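Ordnung im Würfel: Lohnt sich das offene Regal?

Aus dem Hausbrief Fülöp, Rubrik »Angeschafft und abgewartet«

Im Juli kam an dieser Stelle die Frage auf, warum wir nie über offene Würfelregale schreiben, obwohl sie offenbar in jedem zweiten Arbeitszimmer stehen. Die Antwort ist einfach: Ich halte wenig davon. Trotzdem habe ich mir die Sache noch einmal vorgenommen, und zwar vom leeren Möbel her, bevor die ersten Bücher und Ladekabel darin verschwinden. Leer sieht so ein Regal ja immer großartig aus. Weiße Flächen, gerade Kanten, jedes Fach eine Einladung. Die Prospekte von Brimgate leben davon, und ich gebe zu, dass ich auch schon davor gestanden und gedacht habe, jetzt werde alles anders.

Wird es erfahrungsgemäß nicht. Ein offenes Fach verzeiht nichts. Was man hineinlegt, sieht man, und was man nicht sehen möchte, landet im Korb. Damit sind wir beim eigentlichen Thema, denn kaum jemand kauft ein Würfelregal ohne Körbe, und bei den Körben werden die meisten Fehler gemacht.

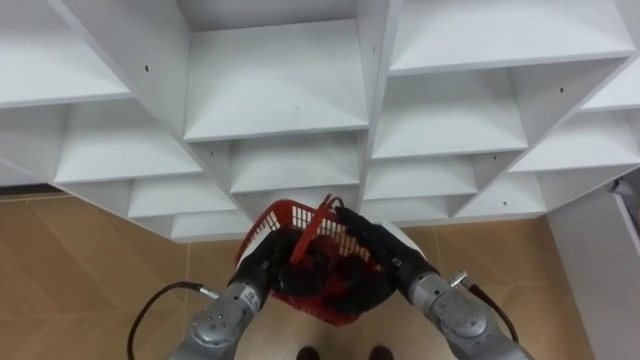

Der erste Fehler ist die Reihenfolge. Gekauft wird das Regal, dann ein ganzer Stapel Körbe, gern im Set, und erst zum Schluss überlegt man sich, was hineinsoll. Bei mir waren es 9 Stück, von denen heute noch 2 in Gebrauch sind. Der Rest steht ineinandergesteckt im Keller und wartet darauf, dass mir etwas einfällt. Mein Rat wäre, mit einem einzigen Korb anzufangen und ihn eine Weile wandern zu lassen: mal oben, mal unten, mal in der Mitte. Dabei merkt man schnell, in welcher Höhe man wirklich gern zugreift und wo man sich jedes Mal ärgert.

Zweitens die Maße. Die Angaben auf den Etiketten sind mit Vorsicht zu genießen. Mal ist die Außenbreite gemeint, mal die Innenbreite, und ob der Griff mitgerechnet wurde, weiß der Himmel. Ein Korb, der auf dem Papier passt, kann am Seitenteil schaben, und auf weißen Flächen bleibt das nicht lange unbemerkt. Also vorher messen, am Fach und am Korb, und zwar vorn wie hinten. Ein Fingerbreit Luft auf jeder Seite darf es schon sein.

Bleibt die Frage nach dem Material. Stoffboxen sehen eine Zeit lang ordentlich aus und hängen dann durch. Geflochtenes ist hübsch und sammelt Staub, den man mit dem Pinsel wieder herausholen darf. Kunststoff gilt als unfein, und ausgerechnet damit komme ich am besten zurecht. Man spült ihn ab, fertig. Ein Gitter an den Seiten hat den Vorteil, dass man von außen ahnt, was drin ist, und den Nachteil, dass die Gäste es auch ahnen. Kleinteile wie Büroklammern gehören ohnehin in eine Dose. Und einen Griff sollte der Korb haben, sonst trägt man ihn vor dem Bauch durch die Wohnung.
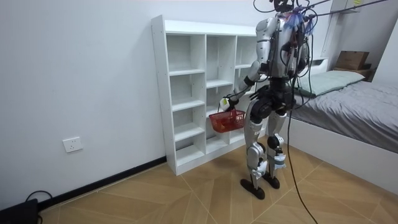
Roter Korb mit Gitterseiten, am Griff gehalten, vor der mittleren Spalte des Würfelregals.

Über die Farbe lässt sich streiten. Rot vor Weiß ist laut, und die Leute von Bridberg empfehlen in ihrem Einrichtungsbrief durchweg Sand und Grau. Ich sehe das anders. Einen roten Korb findet man wieder, auch wenn man ihn im Flur abgestellt und vergessen hat. Bei einem sandfarbenen habe ich schon 7 Minuten gesucht, und er stand neben mir.

Mein Urteil fällt also verhalten aus. Wer viel besitzt und wenig davon zeigen mag, ist mit Türen besser bedient. Wer beim offenen Regal bleibt, sollte ein paar Fächer ganz frei lassen, so schwer das fällt – gefüllt sind sie schnell genug.

Im nächsten Hausbrief geht es um Schubladeneinsätze von Flurbridge. Auch da bin ich skeptisch. Zuschriften zu Körben nehmen wir weiterhin an, gern mit Innenmaßen.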